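The Life of Adebisi, Volume 2

Vignesh Rai read the last page of the biography at four in the morning and wanted to wake the whole building. Eight hundred and thirty-three pages! He had carried it on trains, he had dropped it in a bath (only the index suffered), and now the old preacher was dead in his chair at Protitz with his boots still on, and Vignesh was crying into a cold cup of tea and as happy as he had been in years.

He had to tell somebody, so he called Satish Lobo.

"Is it a fire?" said Satish.

"It's Adebisi! He forgave his brother, Satish. Page 833. He wrote the letter and put it in the hymnal, and it stayed there until his granddaughter sold the house!"

A long breath came down the line. Satish had given up on the book at chapter 3, where Adebisi spends a whole winter arguing about a chapel roof.

"I liked the roof," said Vignesh. "The roof is where it all starts."

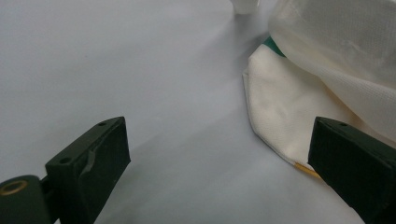 The worktable.

By breakfast he had a plan, and it was a wonderful plan. He would go to Bosova, where Adebisi had preached his first sermon to 10 people and a goat, and he would find the hymnal. The author gave it a single footnote: sold in May, with other household books, to a dealer named Pornard. One footnote! How could anyone write that line and go on to the next one?

Satish came along, grumbling, mostly for the lunch. They rode up through the hills with the biography on the seat between them like a third passenger, and Vignesh read the good parts out loud. He did the voices. He did the brother especially well, low and sore and proud, and somewhere past the second tunnel he noticed that Satish had stopped looking out the window.

"Go back a bit," Satish said. "What did the brother say about the money?"

Vignesh went back a bit. He went back 2 chapters, gladly, and they nearly missed their stop.

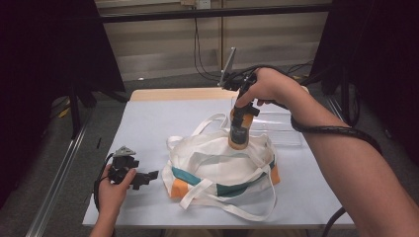

Pornard's Shop

The shop was still there, at the top of a street so steep it had a handrail. Pornard's daughter ran it now. She listened to the whole story with her chin on her fist, goat and all, and then she went into the back and was gone for a very long time.

She came out with four hymnals. Three were the wrong year. The fourth had a brown cover and a name inside it, in the square, stubborn hand that Vignesh knew from the plates in the middle of the book.

"Open it," whispered Satish.

"You open it."

So Satish did, one page after another, past the Advent hymns and the harvest hymns. There was no letter. But at the evening hymns the paper had gone brown in a neat oblong, exactly as big as a folded sheet, and Vignesh laughed out loud and grabbed his friend by the sleeve.

"It was here," he said. "Look at that! It was right here."

Satish looked at it for a good while. Then he asked if he could borrow volume 1.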